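Lista de distribución de la Red de Archivos Municipales de Lesero
Publicado el 2019-02-02 por Nabil Ghanem, Secretaría Técnica
Última actualización: octubre

Asunto: Re: Criterios de expurgo y calendario de transferencias

Estimados colegas:

En respuesta a la consulta remitida a esta lista por el archivo de Trurngate, que se reproduce a continuación para conocimiento de todos los miembros, la Secretaría Técnica traslada las siguientes aclaraciones.

> Estimada Secretaría:
>
> Tras la revisión de los depósitos del antiguo edificio consistorial hemos localizado 28 cajas sin inventariar, procedentes en su mayor parte de la Intervención municipal. Contienen duplicados de libramientos, copias de nóminas y correspondencia de trámite. Deseamos saber si la tabla de valoración vigente nos autoriza a proponer su eliminación o si debemos esperar a la próxima sesión de la comisión calificadora.
>
> Asimismo, en una de las cajas ha aparecido un cuaderno de cuentas encabezado con el año 1646, sin signatura ni referencia alguna en los instrumentos de descripción. Rogamos instrucciones sobre su tratamiento.
>
> Atentamente,
> Archivo Municipal de Trurngate

En cuanto a la primera cuestión, la tabla de valoración permite proponer la eliminación de duplicados siempre que se acredite la conservación de la serie principal. Dicha acreditación debe hacerse por escrito e incluir la signatura del original, las fechas extremas y la unidad productora. No basta una declaración genérica del tipo "consta original en Intervención", fórmula que se ha venido utilizando en expedientes anteriores y que la comisión ha devuelto en repetidas ocasiones.

Las copias de nóminas requieren un tratamiento distinto. Cuando el original presente lagunas o se encuentre deteriorado, la copia pasará a ocupar su lugar en la serie y quedará excluida de toda propuesta de expurgo. Se recomienda, por tanto, cotejar ambas series antes de iniciar el expediente.

Respecto de la correspondencia de trámite, la Secretaría recuerda que el plazo de conservación es de 20 años contados desde el cierre del expediente al que se vincula - no desde la fecha de la propia carta. Las piezas sueltas que no puedan vincularse a ningún expediente se relacionarán en hoja aparte y se someterán a muestreo.

Por lo que se refiere al cuaderno de cuentas, deberá separarse del resto de la documentación, instalarse en carpetilla de conservación y describirse de forma provisional como unidad documental simple. La fecha del encabezamiento se consignará como fecha atribuida en tanto no se haya estudiado la letra y el soporte. El archivo de Rusis, que custodia una serie contable del mismo periodo, ha ofrecido su colaboración para el cotejo. Se ruega no asignar signatura definitiva hasta disponer de su informe.

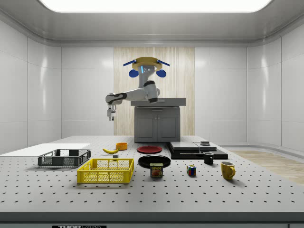 El calendario de transferencias para el presente ejercicio se mantiene en los términos ya comunicados. Las relaciones de entrega se remitirán por duplicado, firmadas por la unidad productora y por el archivo receptor, y con las cajas numeradas de forma correlativa. Los archivos que no prevean efectuar transferencias deberán comunicarlo igualmente, a fin de que la Secretaría pueda redistribuir el espacio disponible en el depósito intermedio de Hijazi.

Se advierte además de que cuatro archivos de la Red no han enviado todavía el cuadro de clasificación revisado. Sin ese documento no será posible tramitar sus propuestas de eliminación en la próxima sesión.

Las observaciones a este mensaje pueden dirigirse a la propia lista - preferentemente conservando el asunto original, para facilitar su consulta posterior.

Reciban un cordial saludo,

Nabil Ghanem
Secretaría Técnica
Red de Archivos Municipales de Lesero

Mensajes recientes
Modelo de relación de entrega (versión revisada)
Acceso al depósito intermedio de Hijazi: horario y solicitudes
Re: Descripción provisional de piezas sin signatura
Rusis: consulta sobre series contables incompletas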